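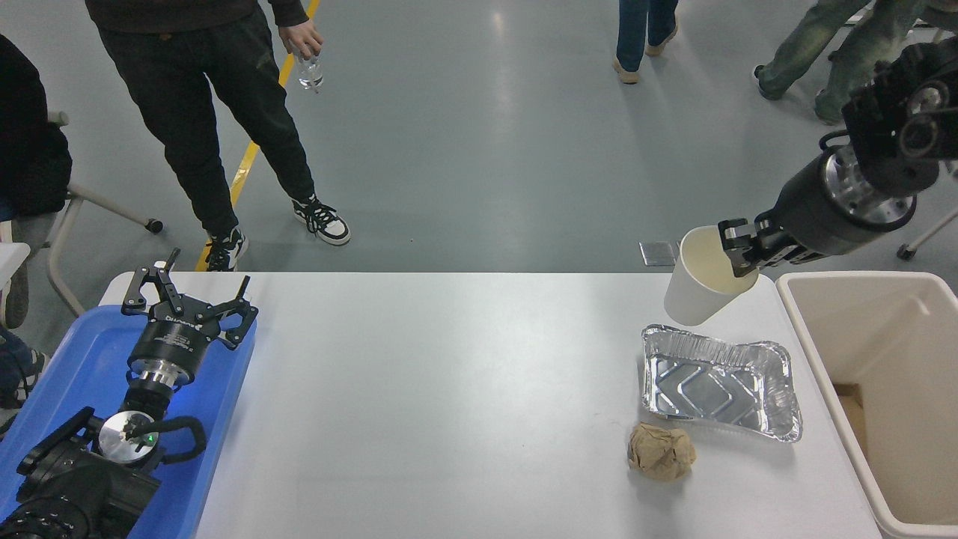
PRESS RELEASE
For immediate use

Iltix asks for plain answers after Rudent open day

Iltix, the waste and cleaning workers' network, went to the Rudent open day in February to see the table-clearing robots that three local canteens have been asked to pay towards. We came away with more questions than we took in, and we are putting them in public before any canteen signs.

The demonstration ran from 10am until 3pm in Rudent's ground floor hall. Visitors were free to walk in and out, stand near the table and ask what they liked. We thank Rudent for that. Plenty of firms in this trade will show you a film and a sandwich and call it an open day.

The job on show was a small one. Rubbish is put on a white table - a paper cup, a foil tray, a ball of brown paper - and a black arm with a two-finger gripper is meant to pick it up and put it in the bin. Rudent calls the system Najafi and describes it in its leaflet as "ready for the lunch rush". We have worked a good many lunch rushes. None of us has met one where the rubbish was laid out on a clear table with space between each piece.

Rudent gave us its trial figures when we asked, and we print them as given. Over the trial the arms made 2,698 attempts at picking up a piece of rubbish. In 1,574 of these the piece went into the bin at the first go. A further 779 needed a second go. The leaflet adds these two together and calls the result its success rate. We do not think a second go should be counted the same as a first, and we would like to know how long each one took. The leaflet has no times in it at all.

We also asked how many of the attempts were made with food or drink still in the cup or tray. The answer was 127. Anyone who has cleared tables for a living will know why we asked. A cup gripped by the rim and tipped sideways is one thing when it is empty. With two inches of cold tea in the bottom, it is a mop and bucket job, and the mop and bucket are not part of the Najafi price.
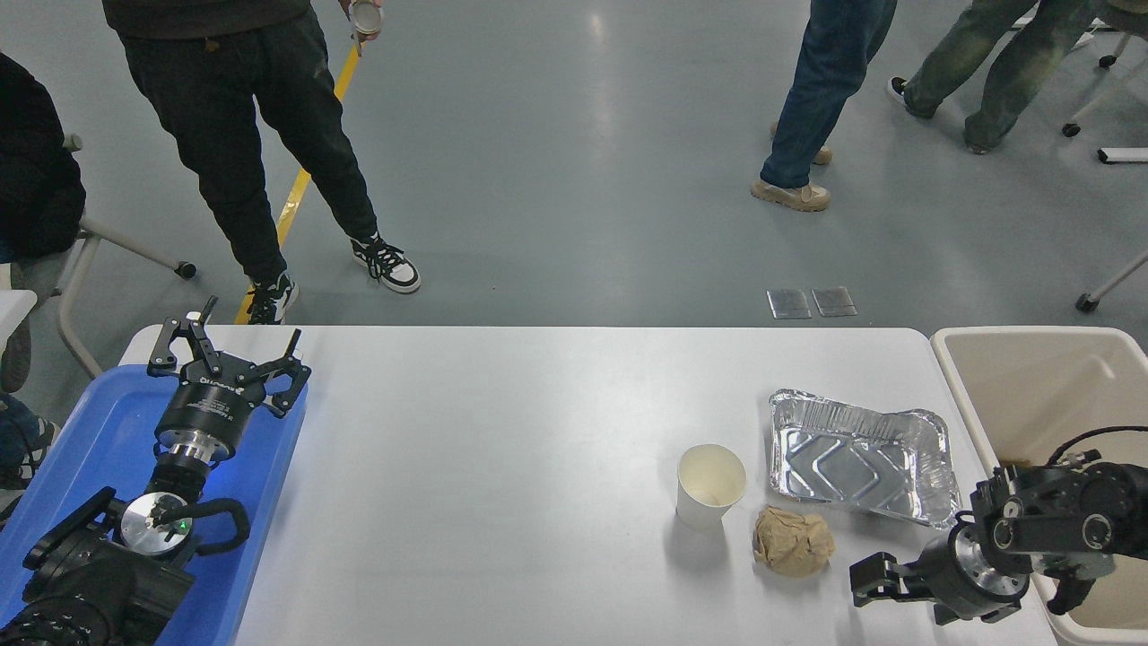
Gakent, which is supplying the bins for the canteen trial, told us we were being hard on an early machine, that nobody expects it to deal with a full cup yet, and that the staff it has spoken to would be glad to hand over the dullest part of the day. It added that a clear table is the only fair place to begin.

We accept the last point. A clear table is a fair place to begin. Our trouble is that the canteens are being asked to pay as if the beginning were over. As for the dullest part of the day, our members do find it dull, and they would like to hear what they will be doing in its place and for how many hours a week. Rudent's answer was that this is up to each canteen. The canteens we have talked to thought it was up to Rudent.

Iltix is not against the arms. Several of our members stayed well past the hour they had planned, and one asked for the leaflet in large print to take home. We would be pleased to see a machine that takes some of the bending and reaching out of the work. We would like to see it do so in a canteen, at noon, with trays and spilt sugar and people leaning across.

We are asking Rudent for the following:

The time taken for each attempt in the trial, with first and second goes listed apart.

A full account of the 127 attempts with food or drink left in, and how many of those ended in a spill.

A working day in a real canteen, open to the staff who work there, before any money changes hands.

A written answer on who picks up what the arm drops.

Rudent has told us it will reply by the end of March. We will publish the reply in full, along with the leaflet and our own notes from the day. Canteen staff who have been asked to take part in the trial can write to the Iltix office, and their names will not be passed on.

Ends

Notes to editors

Iltix paid its own travel to the open day and took nothing from Rudent apart from tea. The trial figures are Rudent's own and we have not been able to check them.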